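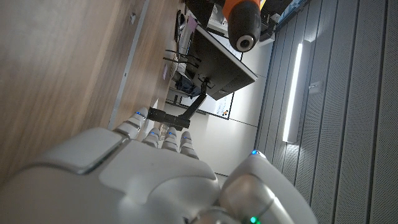 Tudur Skyrme wants to know if anyone has tried just tightening the edge strip before we order a new one, and he says he's not paying for another tabletop until somebody has.

Fair. Log below, will keep adding.

TICKET: wood table, metal edge strip lifting
Opened Wed 7 August by Aušra Sproģis
Priority: low (was high, Debora changed it)

Problem as reported — sleeves snagging on the silver strip along the long side. Cables too. Strip moves when you press it with a thumb, clicks back. Only the long side. Table is the Kostevau one from the Ambaye office, came over flat on the van, so who knows.

Tried so far

1. Pushed it down by hand. Stays down till lunch.

2. Wiped under it with a damp cloth, old crumbs of glue came out. Let it dry, pushed down again. Same.

3. Double sided tape. Bad idea. Tape is thicker than the gap so now the strip stood proud of the wood and caught everything. Took it off, residue came off with a bit of cooking oil and a plastic scraper. Don't use the metal scraper, see 4.

4. Faint mark on the top. Checked this too as Debora asked if it was the scraper. Can't say. Doesn't catch a fingernail. Rubbed along the grain with a soft cloth and furniture wax, looks the same to me. Leaving it. Please do not sand, the finish is thin and you'll get a pale patch.

5. Contact glue (Flukus, small tube). Roughed up the back of the strip with 200 grit, brushed glue on both faces, waited till tacky, pressed. Clamped with scrap wood so the clamps dont bite the edge. Had to slide the monitor back to get the clamps on, please check your cable before you plug back in.

Result: held on most of the length. One end still lifts, maybe 5 mm. I think the strip itself is bent there and the glue is just losing.

6. Took that end off again, bent it straight over the edge of the bench, a little at a time. Went too far, bent it back. Reglued. Clamped overnight.

Next morning — flat. Ran a sweater sleeve down it, no snag. Ran a piece of paper under, doesnt go in.

Cost: glue, and one sheet of sandpaper from the 100 pack in the cupboard. No new strip needed, tell Tudur.

Still open: short side has the same strip and same age glue. Not lifting yet. Would rather do it now than get another ticket, but need the table clear for a night. Who can move stuff?

Status: waiting on reply

Comments

Debora Amato: Long side is good, leaned on it all afternoon. Can't clear the short side before Monday.

Senyo Agyeman: what grit did you use on the wood face? we have the same table upstairs and same problem

Aušra Sproģis: None on the wood, just scraped old glue off with the plastic one. 200 on the metal only.

Senyo Agyeman: ok thx. is there any Flukus left

Aušra Sproģis: half a tube, top drawer. Cap sticks, use pliers

Tudur Skyrme: So no new strip. Good. Monday night is fine for the short side.

Troltent Facilities Desk | Contact us: ext. 74 | © Troltent | Back to top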